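**What is a revolution, anyway?**

Imagine, dear reader, a small country called Kiltevia, where one king makes every rule and 2,000 farmers must give him most of their wheat. Year after year they ask him, ever so politely, to be fair, and year after year he says no!
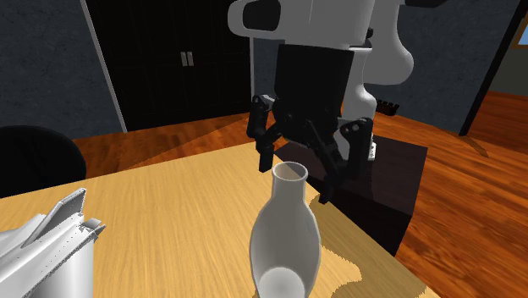 One November the farmers, led by a baker named Trinidad Montes, decide they've had enough, and they choose new leaders of their own. When people change who rules them in a big, sudden way like that, we call it a revolution.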